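February, 6:40 a.m.

Posted by the author of the Vass Street diary

Up before the kids again. The house is quiet except for the dryer, and I have coffee, so I'm going to get this down before I forget how the week went.

We signed the four-year-old up for the morning program in Clellton. She starts after the break, three mornings a week. I had the form on the fridge since before the holidays and kept moving it to make room for other things. Then the office called to say they were down to 4 spots and did we still want one. I said yes while stirring oatmeal. The deposit was $50 and I paid it over the phone with the baby on my hip.

I thought I would feel relieved and mostly I do. She is ready. She asks every day if it is a school day and then puts her backpack on anyway. She wears it to the mailbox. What I did not plan on was being the one who keeps thinking about it at night. For over four years she has been with me for nearly every errand, and now I'm going to be at the grocery store with one kid in the cart, and it will take half as long.

My husband says to enjoy it. He's right, and I told him so, and then I went and folded her pajamas very slowly.

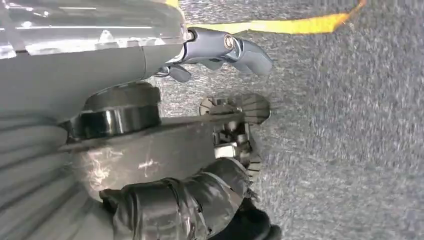

The drive to Cliluvton

On the weekend we took everybody to my mother's in Cliluvton. The trip is 73 miles and we stopped three times. The first stop was for the bathroom, the second was for a shoe that had gone out of reach and was causing a lot of grief, and the third was for me, for a sandwich.

My mother had pulled out the boxes from the hall closet. She has been saying for years that she would go through them. There was a baby book in there with my name on it, and she had kept it up much better than I have kept up any of ours. Every tooth has a date. The oldest has most of a book, the middle one has a few pages, and the baby has an envelope with a hospital bracelet in it. I brought the envelope inside when we got home and set it on my desk where I'd see it. I also counted the pictures on my phone that I've never printed, and for last year alone it is 1151. I'm going to pick one a month and print those. Twelve seems like something I can do.

The kids slept the whole way back — all three at once, which I don't think has happened before. We drove past our exit and went around by the reservoir so they'd stay asleep a little longer. We didn't talk much. It was nice.

Things to do before she starts

Label the lunch box and both coats. Find the other rain boot. Call the doctor about the shot record. Ask at Golunora whether they still have the small water bottles, the kind with the flip lid she can open herself. Practice zippers. She can do the bottom part if I hold it straight, and she gets mad if I hold it too long.

The dryer just buzzed and I can hear feet on the stairs. I'll write more after the first morning.

Contact | Copyright Vass Street Diary, all rights reserved | Back to top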